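**Draltness Housing Trust opens applications for its home repair grants**

*For immediate release*

Draltness Housing Trust has today opened applications for the second round of its home repair grants, which help owner-occupiers on low incomes to put right faults in older properties. Grants of up to £1,000 are available to households in Sarnon and the surrounding villages, and applications will close at the end of January.

The first round paid for work in 76 homes. Most awards went towards roof repairs, replacement gutters and the treatment of damp, with a smaller number covering unsafe wiring and broken external doors.

Fiifi Mensah, Chief Executive of the Trust, said: "Many of the people who wrote to us had been putting off a small repair for years, and by the time they applied it had become a large one. We would much prefer to hear from residents early. A slipped tile is a modest job in the autumn and an expensive one by spring."

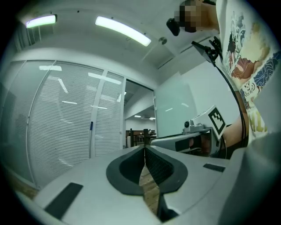 Under the new rules, applicants will no longer need to supply three written quotations. One quotation from a registered tradesperson will be enough for any job costing less than the full grant, and the Trust will arrange its own survey where the cost is higher. Decisions will be issued within 10 working days of a complete application being received.

The Trust has also widened the area covered by the scheme. Residents of Plimavberg, who were not eligible in the first round, may now apply on the same terms as those in Sarnon.

Iddrisu Quartey, Head of Grants, said: "The old form ran to 14 pages and a good number of people gave up on it. The new one has 2 - and our staff will fill it in over the telephone for anyone who asks."
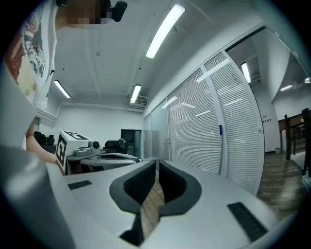

Applicants must own and live in the property, and must have done so for at least a year. Work that has already begun cannot be funded, except where a surveyor confirms that it was needed to make the home safe. Landlords and owners of second homes are not eligible.

Forms may be collected from the Trust's office in Fekete Street, Sarnon, or requested by post. The office is open from 9.30am until 4pm.

**ENDS**

**Notes to editors**

- Draltness Housing Trust is an independent charity supporting home owners and tenants in the Draltness district.
- Grants are paid directly to the contractor once the work has been inspected.
- Interviews with Mr Mensah and Mr Quartey can be arranged through the Trust's press office.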